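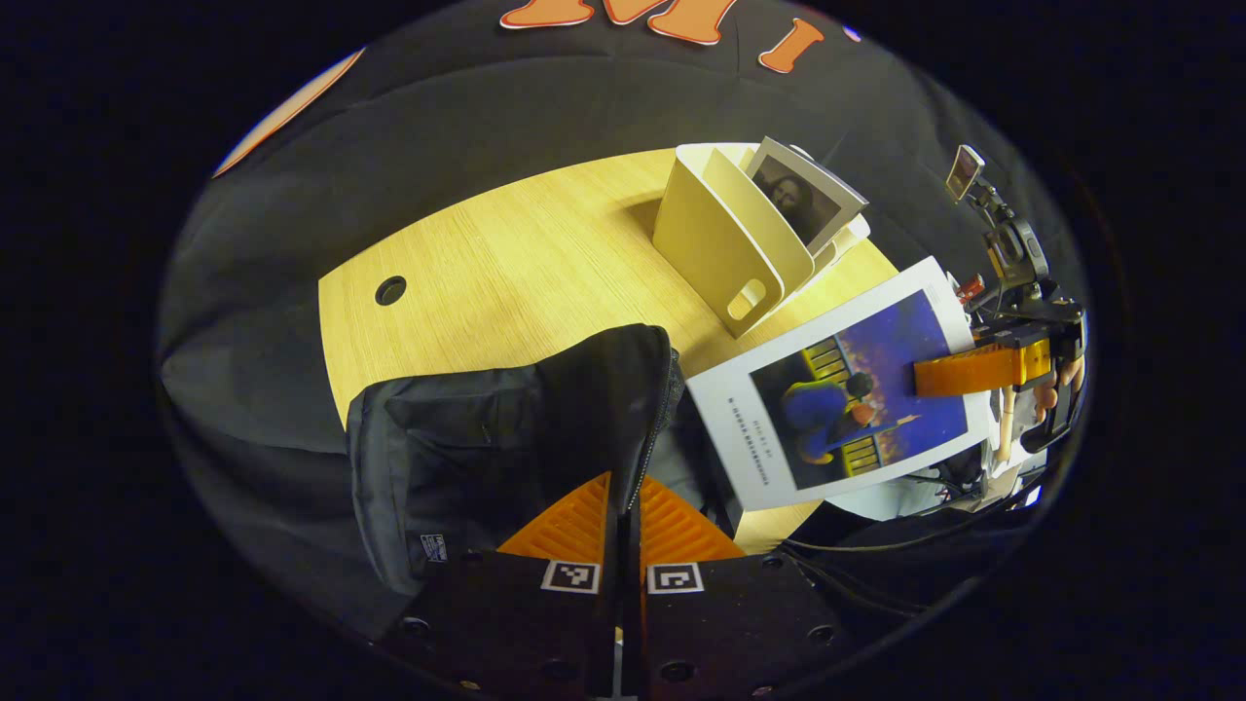

The Jomden comparison was a bench trial of gripper fingers for hand-held data collection, run by the Lotlow workshop and best remembered for lasting much longer than anyone had planned. It set soft ribbed fingers against stiff flat ones on the sort of objects people leave lying on tables. Thin, floppy items turned out to matter most. A sheet of printed paper hanging over a table edge, a crumpled black fabric bag with a zipper along its side and a photograph propped in a white cardboard magazine holder each ask something different of a fingertip, and the orange ribbed pads used in the trial had to face all of them.

Background

Lotlow had used flat fingers for years and saw little wrong with them, apart from their habit of dropping things. The ribbed type bends around whatever it presses on, which helps with bags and hurts with paper, where the pad tends to fold before the sheet does. The square black-and-white markers on the fingers let software work out how far apart they are - provided the operator keeps them in view, a condition the first operators treated as advice.

Method

The plan called for 1,000 grasps. The final log holds 1,639, as the rules for what counted as a grasp were rewritten in November and much of the work was done again. Of these, 272 were thrown out for poor tracking.

Results

Ribbed pads did better on bags and soft cases. Flat fingers kept a narrow lead on single sheets. On cardboard the two types tied, a result both camps announced as a win.

Reception

The report, published January 2, 2024, ran to 43 pages, most of them tables. A rival group at Thibodeaux objected to the choice of bag. The Flandumov controller, tested alongside the fingers, is covered in an appendix that describes it as "adequate" twice.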